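Search this site
Search for:
Posted in: Home / Storage / Small Furniture

Two drawers, one cabinet: sorting out the Rallska

June 26, 2021

The low cabinet next to the couch is a Rallska two-drawer unit, bought used from Bello Adeleke when he moved out of the apartment upstairs. I paid 40 dollars for it. It came assembled, with both drawers fitted and no paperwork. I have had it long enough now to write up the dimensions, the runners, and the storage plan, which has changed twice.

The carcass is 50 cm wide on the outside. Usable drawer width is less than that once the side walls and runners are subtracted, and anyone planning to use dividers should measure the inside of the drawer itself. I ordered a set of Wirutia trays based on the outside width and had to send them back. The return took longer than the assembly of any piece of furniture I own.

The drawer fronts have no handles. The upper one is a plain panel, and it has picked up a few pale scuffs near the middle of its face. I have tried a damp cloth and a white eraser. The cloth did nothing. The eraser lightened one mark slightly and left a shiny patch next to it, so I stopped. A wax filler stick in gray-brown is the next thing to try, but the color match has to be close or the repair will be more obvious than the scuff.

For the drawer plan, I started with the lower one because it is the easiest to empty completely. Everything came out and went into a cardboard box on the floor to the left of the cabinet. The upper drawer stays closed until the lower one is finished. Working on both at the same time is how I ended up with batteries in two places.

The top is a separate problem. It is the right height to reach from the couch, so it collects snack packaging and dishes at a steady rate.

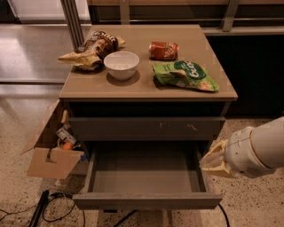
Cabinet top before clearing, lower drawer pulled out.

Clearing the top is a short job. The bags go in the trash, the can goes in recycling, the bowl goes back to the kitchen. I check cans before moving them, including the ones on their sides, after a bad experience with the rug. Then the surface gets a wipe from back to front. The front edge is slightly raised, so crumbs collect behind it and need a second pass with a dry cloth or a soft brush.

I had a small Leinonen bin beside the couch for a while to deal with the packaging at the source. It worked, but it took up the spot where the floor lamp stands now. A bin that hangs off the side of the cabinet would do the same job without using floor space. I have not found one that fits over the edge of the top without tools.

Current allocation for the lower drawer:

Cables and chargers, coiled and tied, back left.
Board game parts and card decks, back right.
Remote controls and spare batteries, front.
Manuals, flat on the bottom, under the games.

The manuals are the weak point. Paper on the bottom of a drawer gets forgotten, and I could probably recycle most of it and keep scans. The batteries are in a lidded Clunemard case, 6 to a row, which stops them from rolling when the drawer is opened fast.

The drawer has a flat bottom with no lining. I cut a piece of non-slip mat for it and trimmed it a little short on each side so that it does not ride up against the walls. Without a mat, light items slide to the back every time the drawer closes. Adhesive liner would hold better, but it is difficult to remove and I may sell the cabinet at some point.

On runners: they are a plain type with no soft close. The lower pair was gritty when I bought the unit. I wiped out the channels with a dry cloth and applied a very small amount of dry lubricant. Oil is a bad choice here as it holds dust. Pull the drawer out fully before doing this, and keep weight off the front panel while it is extended.

The upper drawer is scheduled for July. It holds stationery, tape, a sewing kit, and a jar of screws that I would put at 1,000 pieces if the label on the jar is correct. The jar is too heavy for that drawer and will move to the closet with the tools. The rest should fit in shallow trays, measured from the inside this time.

Filed under: cabinets, drawers, living room

Contact | Copyright 2021, all rights reserved | Back to top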